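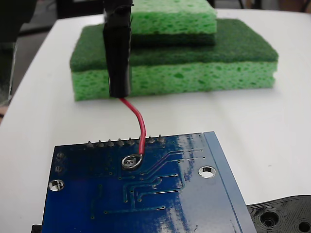
Home Bench supplies Cleaning Guides FAQ Contact

Combination sponges on the electronics bench: frequently asked questions

9 March 2026
By the Sorkano technical desk

What is a combination sponge?

A cellulose sponge with a scouring pad bonded to one face. The cellulose takes up and releases liquid. The pad is abrasive and removes residue by scraping. The two faces should be treated as separate tools that share a handle.

Can I use the sponge on a circuit board?

No. The pad scratches solder mask and catches on trimmed leads, and the open pores of the cellulose snag on the same leads and leave fragments behind. For flux residue use a stiff anti-static brush with isopropyl alcohol, then a lint-free wipe. The sponges are for bench tops, trays and hand tools.

Can I use it to clean a soldering iron tip?

No. Tip sponges are a different product, sold thin and compressed, and they swell when wetted. A kitchen-type sponge may contain detergent or dye, and the scouring pad will melt on contact with a hot tip. Use a tip sponge or brass wool.

Which face do I use on a white bench top?

The cellulose face, with water and a little washing-up liquid. The pad will dull a smooth surface, and the dull patches pick up dirt faster than the rest. Dried flux should be softened with alcohol first, once the iron is off and cold, and lifted with a plastic scraper. Test the alcohol on a corner. Some painted tops do not tolerate it.

How should sponges be stacked?

Stack them in pairs of the same face, pad to pad or cellulose to cellulose. A pad resting on cellulose sheds grit into the pores, where it stays until the next wipe.

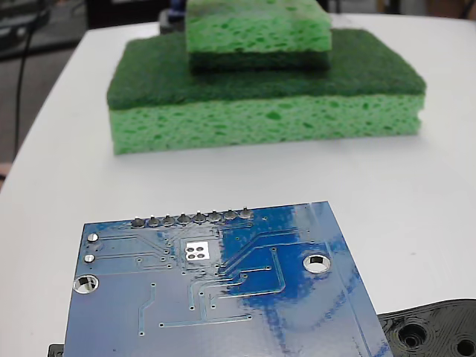
Mixed sizes are acceptable in a stack. The larger sponge goes at the bottom with its pad up and the smaller one goes on top, inverted. The dark green pads then meet in the middle, and the light green cellulose of the upper sponge is left facing up. A margin of the lower pad stays exposed on either side of the smaller sponge, so that margin should be rinsed free of debris before stacking. A pair is the limit. Taller stacks lean, and the lower sponges take a set under the weight.

Can a stack stay on the bench while boards are out?

Only if the sponges are dry. Keep wet sponges off any surface where a board is lying, whichever side of the board is up. Water travels further across a smooth top than most people expect, and the underside of a through-hole board has exposed joints. The Dokville workshop keeps wet sponges on a rack by the sink and dry ones on the bench.

Are sponges safe near static-sensitive parts?

Treat them as ordinary insulating material. A dry sponge can hold a charge, and the pad is usually a synthetic fibre. Move sponges off the mat before opening any anti-static bag. We do not sell an ESD-rated combination sponge.

How long does one last?

We replace ours after 5 weeks of daily use, or earlier if any of the following applies:

- the pad has started to lift at a corner
- the cellulose tears when wrung out
- there is a smell after rinsing
- solder or wire offcuts have lodged in the pores

In the last case bin it at once — a strand of wire in a sponge will score the next surface it meets.

Can I cut one to size?

Yes. Cut from the cellulose side with a sharp knife. Scissors tend to pull the pad away from the bond. Rounded corners hold up better than square ones.

Should a sponge used with leaded solder go back to the kitchen?

No. Mark it, keep it in the workshop, and wash your hands after handling it. When it is worn out, dispose of it with your other contaminated wipes.

What quantities do you supply?

Singles, packs of 17 and cartons of 300. Cartons ship from Reden only. Packs can be collected from Stasiv, where the counter also holds the smaller size. The smaller size will move to the Reden list in May.

Do you take returns?

Unopened packs and cartons, yes. Opened packs are not accepted unless the bond has failed, in which case send us one sponge from the pack with the order number.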